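Canell Handling List - Archive

Search this list
Enter keywords Go Advanced

Print this message | E-mail this message

Subject: Re: Capped cylinders out of soft packing, was: chores
From: Piret Kuusk
Date: September 4, 2022

Merike Kütt wrote:

> I have been reading the thread on dishwashers and laundry with some
> impatience. We are a small packing shop, and the question for us is
> narrower. Can an arm with an ordinary two-jaw gripper take a smooth
> cylinder with a ribbed collar out of soft black packing, and put it
> back, without a person standing next to it?
>
> The people from Petrauskas told us in the spring that this was
> solved. When I asked what "solved" meant they sent a film of one
> cylinder on a bare white table. Ours are not on a bare table. They
> stand in fabric or foam, close together, in whatever position the
> last person left them. A new starter does the job properly after
> one morning.
>
> Three questions, then.
>
> 1. What failure rate do people see outside a demonstration?
> 2. Is the gripper the problem, or the camera, or the software?
> 3. Would you buy one now for this job?
>
> If the answer to 3 is no I would like to know what has to change.
>
> Merike

Merike,

I can answer the first with numbers, the second in part, and the third for our own shop only.

We ran a Sestuseo arm with Grunance parallel jaws on a similar task for most of the summer. The logged total is 1417 attempts. An attempt starts when the arm leaves its rest position and ends when the cylinder is set down and released, or when someone presses stop. In 182 of those attempts a person had to step in. I count a case as stepping in if a hand went into the cell for any reason, including straightening something that the arm would possibly have managed by itself on a second go. Others count more kindly. If you compare our figure with a supplier's, ask first what they do with retries.

Of the 182, there were 90 in which the base of the item caught in the lining. This is by far the largest group and it took us a while to see why. A ribbed collar pressed into a soft, rumpled surface is held by the folds on either side. A person lifts with a slight twist, feels the cloth let go, and then pulls. Our arm lifts straight up along the line it believes is the axis of the cylinder. If the cylinder leans and the estimate of the lean is a few degrees out, the base drags sideways, the cloth comes up with it, and the neighbour goes over. We added a small turn of the wrist before the lift. That helped with loose cloth and did very little with foam, and I have no good explanation for the difference.

The remainder are a mixture: slips on the smooth part of the body, a jaw touching the next item on the way in, wrong height at release, and a handful where the log stops and we do not know.

On your second question. I would divide it as follows.

Gripper. Adequate. Parallel jaws hold a cylinder well once they are square to it. The weakness is the approach. With two items side by side there is often only a narrow gap between them, and both the finger and its padding have to go into it. Thin fingers fit but flex. Thick fingers do not flex and do not fit. We ended up with thin ones and a lower grip force, and accepted more slips in return for fewer knocks. An approach from the open side is better when there is one, but then the planner has to know which side is open, and it gets this from the camera.

Camera. More of a problem than I expected. A camera at the wrist gives a close view of the item, and close up a pale cylinder fills most of the picture. A matte body offers very little for the software to hold on to. The collar is the useful feature, with its grooves and its bright side, and it is also the part most likely to be down in the packing where the light does not reach. Anything white standing behind it and catching the lamp draws the exposure away. Movement makes it worse: edges smear while the wrist is travelling, so any measurement of lean taken on the move is poor. We now stop, wait, take a picture, and go on. It costs time.

The second matter with the camera is black lining. It is chosen because goods look well against it. For a depth sensor it is close to the worst choice, and in shadow ours returned nothing at all over large areas. The arm then treated the missing area as free space. I would call that a software fault, although the supplier and I have exchanged several messages on whose fault it is.

Software. It depends on what you ask of it. Finding a cylinder is dependable. Finding its axis is fairly dependable when both long edges are in view. Working out what the base is resting in, and how firmly, is not available in anything we have tried. There is no sense of touch in the loop apart from motor current, and motor current tells you that something has caught after it has caught.

Cycle time, which you did not ask about, was 35 seconds including the stop for the picture. A person who is not hurrying is several times faster. Against that, the arm does not mind the hour. If your work could be left to run in the evening with somebody looking in, the time might not matter to you. With our rate of stepping in, looking in is not enough. Somebody has to be in the room.

So, your third question. For our shop, no, not for this job as it stands. We have kept the arm, and it now moves closed boxes from one side of a bench to the other, which it does without complaint from anyone. I would look again at the cylinder job if two things were in place:

a) a fingertip that reports sideways load early enough to stop the lift, at a price that makes sense for a part that wears out;

b) a planner that treats missing depth as occupied by default, with the user able to change it.

Failing those, change the packing. A firm tray with a shallow recess for each collar, in mid grey, would have removed most of our 90 cases. I put this to our customer and was told that the soft black lining is part of what they sell. You may have more luck. It is a cheap thing to try before any arm is ordered, and your new starters would be quicker as well.

A remark on the wider thread. Several people have written that the household is harder than the shop floor, and I agree as to variety. But the single step at the bottom is often the same one: a smooth object, leaning, partly sunk in something soft, with another object just behind it. A bottle in a bag or a jar in a drawer lined with a cloth would give our arm the same trouble. When I read a claim that kitchens are two years away I look for that step in the film, and usually the objects are standing upright on something hard.

If you do run a trial, I suggest fixing these before the first attempt and not altering them afterwards:

- what counts as stepping in
- who sets the items out, and that it is not the person who tunes the arm
- lamps as they are in the working day
- every attempt logged, including the ones that were "only a test"

The third point caught us out. Our early results were taken with an extra lamp over the bench that had been put there for another purpose. When it went back where it belonged the rate changed, and I had to throw away the first part of the log. The 1417 does not include it.

I can send the log as a plain table if it is of use. It has one row per attempt with the outcome code, and a comments column written by three people with different ideas of what a comment is for. I shall be away for part of October, so ask before then. One wrist view is attached.

Regards,
Piret

Recent messages on this list

Re: Finger pads for glossy cartons
Depth sensors and dark cloth, again
Re: Re: Loading a dishwasher from a crowded worktop
Grunance jaws: spare screws, which thread?
Folding towels, cycle times wanted
October meeting, room and travel

Attachment

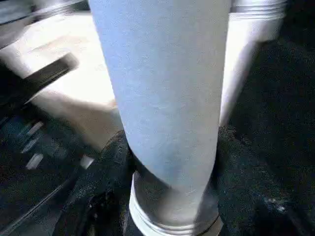

Wrist view: blue-grey cylinder with its ribbed collar down in the black material, white cylinder behind.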